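Drosora Play Library, minutes of the Monday get-together
15 July 2019, back room on Barkau Street

I'm doing the minutes again, so apologies in advance for the spelling, and for the fact that I was eating cake for the first part and my notes start somewhere in the middle of the money. Eight of us came. Mohammed-Awal Agbeko chaired and kept us moving, mostly.

Minutes from May: read out, one fix (the puzzle shelf went to the Jitpraphai playgroup, I had written Kirkex, sorry everyone!). Agreed after that.

Money: we have $700 in the account and we owe $54 for the new storage bins. Mohammed-Awal wants to keep $400 back for the fall and I think most of us felt the same, though there was some grumbling from the board game end of the table. We'll leave it at $400 for now and look again next time.

Blocks and cubes: this took up most of the evening, and I loved every minute of it. We've had the plain colored cubes out on the low table for a while now and the question was whether to lend them as one big mixed set or split them up by color. I spoke up for mixed (of course I did), because the little ones like having a red and a yellow to put together and they don't care one bit about our labels. The other side said mixed sets come back short and then somebody has to sit there on a Saturday sorting them out. Fair point, that somebody is usually me. 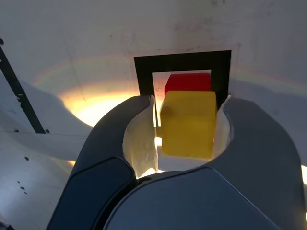 Page last changed by the minutes secretary, revision 8

The yellow one has a little dark smudge up near a corner, and that got us onto cleaning, which I had hoped to skip. We settled on a damp cloth and mild soap when a set comes back, and no soaking. The black square frame stays with the red and yellow cubes and gets its own line on the lending card, so please write it down when you check the set out!

Decision: mixed sets it is, on trial, with a card in every bin. I'll make the cards.

Kirkex loan: they'd like to borrow the big train table for their open day. Yes from everybody, as long as they pick it up and bring it back themselves.

Anything else: the back door still sticks. Mohammed-Awal will bring his plane and have a go at it. The kettle needs descaling and I said I'd do it, so hold me to that. Someone left a blue umbrella after the last meeting and it's on the hook by the sink.

We finished a bit late and I locked up. Next meeting same room, same time, and it's Jitpraphai's turn to bring the snacks.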